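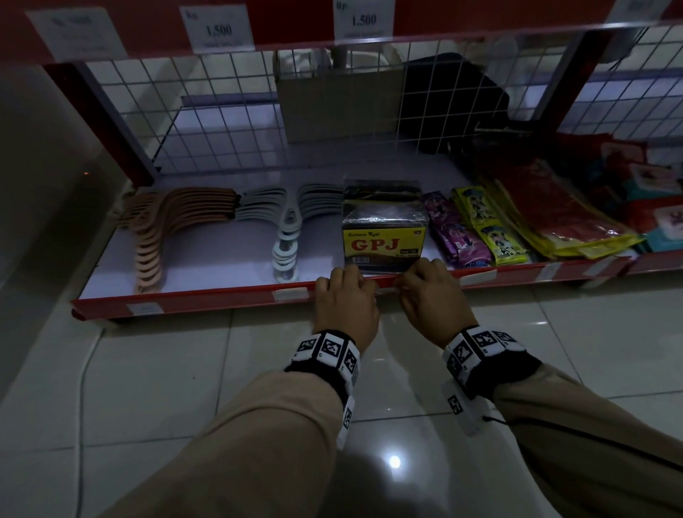
Wed 8 July

Well, the Jetov arm hit the practice shelf again! It was replaying one of my takes from yesterday – both hands on the red edge, hold, let go – and at the hold it shoved forward 13 millimeters and bent the rail. The stop button worked, thank goodness, but Rui was standing way closer than he should have been and we both knew it.

So I spent the day back in the store in the wristbands, doing shelf edges over and over. Coffee and hangers, then the snack boxes, hands side by side every time (my shoulders are going to hate me tomorrow). The log shows the right wrist jumping whenever I hold still, and never the left. I'm blaming the cable, because that's the side it hangs off. 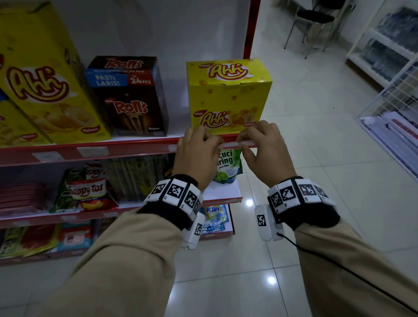
Gwilym said over the phone that the cable might well be bad but he didn't care, a jump like that should never get as far as the motors, and he wants a limit on the playback before anyone powers the arm up again. I got a bit huffy with him. He's right though, and I texted him so at lunch.

I kept going after that with the seasoning packets and the little sachets, slow grips only, and wiggled the plug between takes to see if I could make it act up on purpose. Three bad ones out of 200. I marked them and left them in so Benvinda can see what they look like. 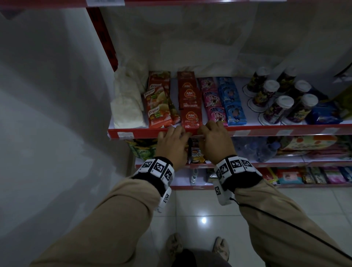 For tomorrow

New cable for the right band. Ask Jaime if the spare from October ever got tested. Tape a line on the floor around the arm, a big fat one, and make Rui stay behind it. No playback until Gwilym's limit is in. Buy something for my shoulders.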